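Sorting Waste in the Murdale Student Kitchens
Project report, second-year module in Environment and Society

1. Background

Murdale has 213 student rooms on six floors, and each floor shares one kitchen. Until last year every kitchen had a single large bin under the sink, and everything went into it. The housing office then added separate containers for paper, food waste and glass. Our group wanted to find out if the people who live there use them, and what gets in the way when they don't.

2. Method

We weighed the waste from two kitchens, Iltirance (ground floor) and Ondelum (top floor), every morning for six weeks in the fall term. The weighing was done before the cleaners came. We wore gloves and used a hanging scale lent by the department. The first readings were thrown out when we noticed the scale had not been set to zero – the figures below start from the day after that.

We also put a short survey under each door on both floors. It asked how often people cooked, what they threw away most, and which container they found hardest to use. Answers were anonymous. Interviews were added in November with anyone who ticked the box agreeing to one.

3. Results

Over the whole period we weighed 1,062 pounds of waste. Iltirance produced more of it, which fits the survey, where the ground floor reported cooking at home more often. Food scraps were the heaviest part in both kitchens. More than half of them still ended up in general waste.

Glass was sorted well on both floors. Paper was mixed. Pizza boxes caused most of the trouble, as people did not know if a greasy box counts as paper. The label on the container does not say.

Where a container stands seems to matter as much as its label. A small one kept on a work surface is within reach while a person is chopping or clearing plates, and one behind a cupboard door is not.

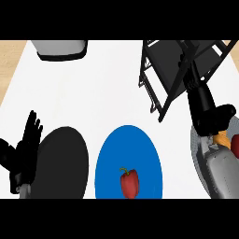 Daithí Mac Giolla disagreed with us on this point when he read the draft. He thought smell was the bigger problem, and said he would walk past any food container that had not been emptied for two days, wherever it stood. The survey gives him some support. Smell was named often on the top floor, where the food waste was collected less regularly.

4. Limits

Two kitchens are a small sample. People knew we were weighing, and a few told us they sorted more carefully in the first week. We could not separate waste brought in by visitors. The method for splitting mixed bags follows the course handout by Vermeulen, but we did it by hand and some wet paper was probably counted as food.

5. Suggestions

Collect food waste on the same schedule on all floors. Add a line about greasy boxes to the paper label. Try a countertop food container in one kitchen for a term and weigh again.

The weighing sheets and the survey form are in the appendix.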